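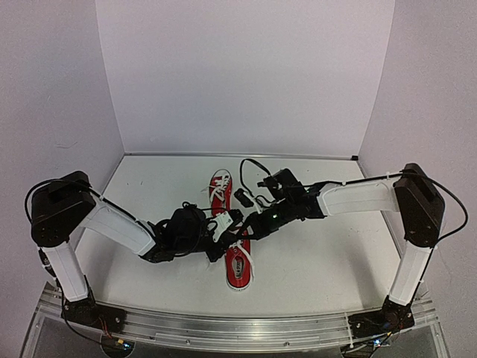

# Two arms, one shoe, and a planner I don't trust yet

I've spent most of June on the software side of shoe lacing, and I want to write down where I think the stack is fooling us before the next version papers over it.

The setup is a pair of arms bolted to one rail, white table, white walls, one red sneaker. The software is three pieces. Jonau does perception, Cestau does the bimanual planning, and Tapley is the logging and replay tool we wrote when we got tired of scrubbing through raw files. The learned policy sits between the first two and gets all the credit.

## The perception numbers are too good

Jonau reports keypoints for the lace ends, the eyelets and the tongue of the shoe. On our validation set it looks great. I don't believe it, and the reason is sitting right there on the table. A red shoe on a white surface is about the easiest segmentation problem you could ask for. The laces, though, are white. When a loose end flops off the upper and onto the tabletop, it's white on white, and the keypoint either jumps to somewhere silly or sticks to the last place it was confident.

The sneaker also has a small white tag on the upper. I went through the replays in Tapley looking only for frames where the lace keypoint landed on the tag, and found 112 of them. The confidence on those was as high as on the good ones. So when someone tells me we can threshold on confidence and be safe, I'd like to know what they think that threshold is doing.

More data is the usual answer. We have about 4,000 episodes already, and nearly all of them are the same kind of shoe on the same kind of background. Adding another pile of those will make the validation number go up and will teach the model very little about laces.

## Cestau and the middle of the table

The second problem is geometry, and no amount of training is going to fix it. The arms come in from opposite sides and all the useful work happens in one small patch in the middle, with both grippers over the same shoe. Each gripper is a lump of motors and brackets, and each one has cables that the collision model doesn't know about. Cestau treats the wrist as a box. If I make the box big enough to cover the cable loops, the planner declares most of the interesting poses infeasible. If I make it small, plans come back fast and I keep my hand on the stop button.

What we have now is a compromise I don't love: a small box, plus a speed limit whenever the grippers are within 8 cm of each other. It works in the sense that runs finish. It also means the arms crawl through exactly the part of the task everyone wants to see, and the timing the policy learned from demonstrations no longer matches the timing it gets at run time. I suspect a fair share of what we log as "policy failure" is really this. I can't prove it, and the logs don't separate the two.

## What the success rate hides

Our last evaluation was 134 runs. I won't quote the success rate, partly because the definition of success changed halfway through. It began as "lace through eyelet" and ended as "lace through eyelet, or close enough that a retry would get it." That second clause is doing a lot of work - and there was no retry in the code when it was added.

I also reran a handful of the failures open loop, with the camera input frozen on the first frame. Some of them got just as far as the closed-loop version. If ignoring the cameras costs you that little in the early part of a task, I start to wonder how much the policy was looking in the first place. It may have memorized where a shoe usually lies. The obvious test is to turn the shoe sideways and see what happens, and it should have been in the evaluation from the start.

## Senari

There is talk of replacing Cestau with Senari, which would fold planning and control into one model and do away with the hand-tuned box. I've read the pitch. It might be fine. But the box is at least something I can open in a text editor at 11 at night and make bigger.

Before anybody swaps anything I want Tapley to record three extra fields: the distance between grippers, whether the speed limit was active, and the raw keypoint before smoothing. That patch is half written. The smoothing one is the annoying part, as Jonau throws the raw value away two functions before I can get at it.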